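9 Jul 2024

Big sorting day! I finally got going on the odds and ends I've been hoarding since May, and I had so much fun that I forgot lunch. The plan is simple – everything small goes into a gray metal bin, and if I haven't reached for it by the end of summer, off it goes to the swap shelf at Briem. The long scrubbing brush with the shaggy white bristles is staying, though. I love that brush! Dark blue handle, a hole at the end for hanging, and it reaches everywhere.

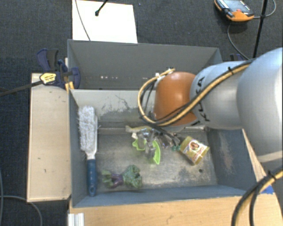
So where should a long brush live? On a hook by the sink, bristles down, so it can drip and dry between jobs.

I walked over to Nikano afterward to look at hooks (they have a whole wall of them, I could have stayed an hour) and came home with a plain steel one. It's rated for 900 grams, plenty for a brush! Tomorrow I want to put it up and then start on the Skeltau boxes, all the little plastic bits and the green things I can never name. My step counter says 737 for the whole morning, which seems low for how tired my legs are. Still so happy with today – more bins tomorrow!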